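Build log, hand-held gripper, 12th November

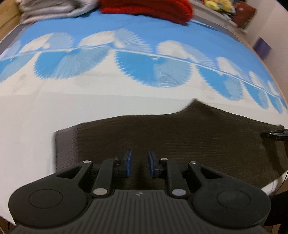

Second evening on the Vorkex linkage, and the first with the new pins in. The old ones had worn oval at the inner links, enough that the finger tips could be moved sideways by hand with the jaws closed. I reamed the holes on the bench in the garage, pressed in the replacements and took the tool upstairs, where there is a soft surface to test over. Fabric on the bench tells me very little, as the bench is hard and the fingers just skid. On the bed the sheet gives a little under load. The dark brown cloth went flat on the white part of the sheet, with the ridge at the blue band left standing, and I lined up over it with the fingers nearly closed and the blue pads just clear of the weave. From behind the tool the gap between the fingers is easy to judge. The lean is also easy to see: left finger to the right, right finger to the left. I want them parallel at that opening and they are not.

Cause of the lean is probably the outer arms. I printed them in October from the second revision of the drawing, and the second revision has the triangular cutout moved toward the disc end. It saves a few grams and I suspect it costs stiffness. The alternative is that the finger mounts are seated slightly off. Both can be checked with the tool clamped, so that is tomorrow's first job. I will swap one arm for the old solid version and leave the other side alone. If only one finger straightens, it is the arms.

Pads are the Skola sheet, cut with a knife and glued. The previous pads were harder and slid on anything with a smooth weave. These catch on the first contact, sometimes too well. On a thin pillowcase the left pad took the top layer and the sheet beneath it. On the dark cloth I got a clean pinch at the raised ridge on most tries and a poor one on the flat part, where there is nothing to close on except the fine wrinkles. Pressing down before closing helps. Pressing down too far stalls the fingers. I need a number for that and do not have one yet.

Encoder: the count at full close read 2568 before the pin change. After it, the count repeats to within a few steps, where before it wandered depending on which way I had last tilted the tool. So the pins were worth doing. The soft limit is set at 3000 on the open side and I left it there. The closed side limit needs redoing once the arms are settled – no point in doing it twice.

The Atinga board is still dropping its connection. Tonight it did so twice, both times when I turned my wrist over quickly. The logger then writes the last good value again and again until the link comes back, so the trace looks like a finger holding still. That fooled me for a while last month. I have changed the code to write a blank instead. Sample interval stays at 2000 microseconds. I tried 900 and the board could not keep up, and nothing I am measuring moves that fast.

Grip ribs on the base are good. I was going to sand them down after the first print because they looked sharp, but they hold well with a dry hand and I have stopped noticing them. The base itself gets tiring after half an hour. Most of the weight is in the two discs, well forward of the palm. Moving the battery back would help. The Wustetti housing has room for it behind the wrist if I reroute the lead, and the lead needs replacing in any case.

To do:
Swap one outer arm, check finger angle at narrow opening.
Measure seating of both finger mounts.
Strain relief on the Atinga connector, then the wrist turn again.
Reset closed limit.
Cut spare pads, rounded corners this time – the square ones peel at the tip.
Order pins. I used the last of the good ones.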